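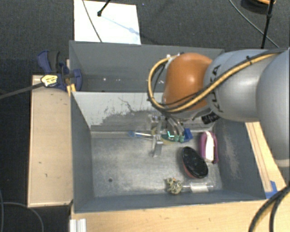
Purklow Bin-to-Bin Picks, data card

Summary

Purklow is a set of grasp attempts collected on one KUKA arm working over two gray bins. It was gathered to train a grasp scoring model that takes a single fixed view and a proposed gripper pose and returns a chance of success. The release holds 2851 attempts, both successful and failed. Failed attempts are kept on purpose and should not be filtered out before training.

Maintainer: Rokeya Thambiah, Skomance
Last changed: 18th April

Setup

The arm stands to the right of the bins and reaches in over them. The gripper is metal, with green fingertip pieces. The bins sit one behind the other on a wood tabletop, clamped at the left corner where they meet. The viewing camera is fixed and does not move within a session. Cables and a yellow hose run along the arm and cover part of the rear bin in some poses.

The bins are used and show it. The front bin has scuffs on the floor and a dark scraped patch on the back wall. Early models proposed grasps on that patch. We left the bins as they were so the marks would be in the training data.

Objects

Objects are household and toy-like items of mixed shape. They include long items with rounded ends, ovals, a speckled ball, clear cylinders with a label, and small angular pieces. Clear items give poor depth readings and are tagged "clear" in the object list. No object is fixed in place.

How an attempt is recorded

1. The operator tips a batch of objects into the front bin and starts a session.
2. The policy picks a pose. In 11 sessions the pose was drawn at random inside the bin limits.
3. The arm moves down, closes the gripper and lifts.
4. The attempt is labeled from gripper width after the lift, then checked against the camera view.
5. A held object is released over the rear bin. When the front bin is empty, the bins trade roles and the session goes on.

An attempt that stops on a force limit is labeled "aborted". It is neither a success nor a failure, and the loader skips it by default.

Files

attempts.csv has one row per attempt, with session, pose, gripper width, label and object tag.
views/ holds the camera view before and after each attempt.
calib/ holds the camera-to-base transform for each session.
objects.txt lists the object tags.

Poses are in the robot base frame, in meters. Rotations are quaternions, scalar last. Sessions from January used scalar first and were converted, so older copies of the file should be thrown out.

Splits

The test split is by session, with 100 attempts held out from sessions that share no object batch with training. Do not reshuffle by row. Attempts in the same session look very much alike, and a random split gives scores that are too high.

Known problems

Camera calibration drifted in 2 sessions. They are marked in calib/ and can be used for label checks but should not be used for pose regression.

Objects against a wall are picked less often than objects on the open floor. The policy avoided them, and the random sessions only partly make up for it.

The object tag is missing where two items were lifted together. Those rows carry the label "multi".

Related

The Cernasness set uses the same file layout with a different arm. Loader code is shared between the two and lives in the Van der Merwe repository under tools/bins.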